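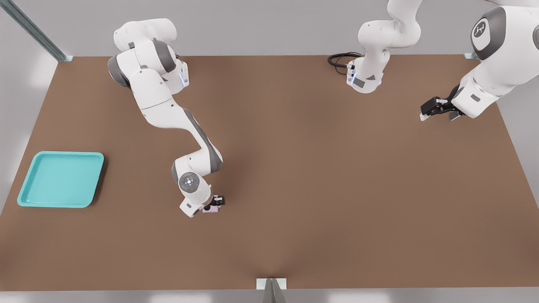 Search the diary Go

November, 5.40 am

Up since 3. Boots still soaked from last night so wore the gumboots, bad idea on the creek rocks. Máté carried the recorder, I had the torches and the clipboard.

Heard the first bandicoot before we saw it, that snuffly digging under the ferns below Ketdale weir. Then a second one, smaller, grey rump, gone in a flash. So 2 for the night!! First on this side of the creek in 12 years if the old trap book is right. Máté reckons the book skipped a few seasons. Maybe.

Trap line otherwise poor. Nine set, bush rats in most, one full of ants. Trap by the fallen gum had been rolled over, fox probaly. Need to peg them down properly.

Camera 4 finally working again after I swapped the batteries. 966 pictures on the card and nearly all of them are grass blowing about. Sat in the ute flicking thru till my eyes went funny. One good tail.

Rang Sihan from the top gate, woke her up, she didn't mind. Wants hair samples and the exact spot, not "near the big log". Fair enough. Will go back with the GPS at dusk.

To do: peanut butter, oats, tent pegs, ring the shire about the dogs off lead on the weir track. Dry teh boots.

Last updated: November, 8.15 pm

Comments

dunnart_fan: Brilliant news about the bandicoots, colour me jealous

Sihan Cheng: I did mind a bit. Bring the samples in a paper envelope please, no plastic

Rob: which side of the weir do you park on?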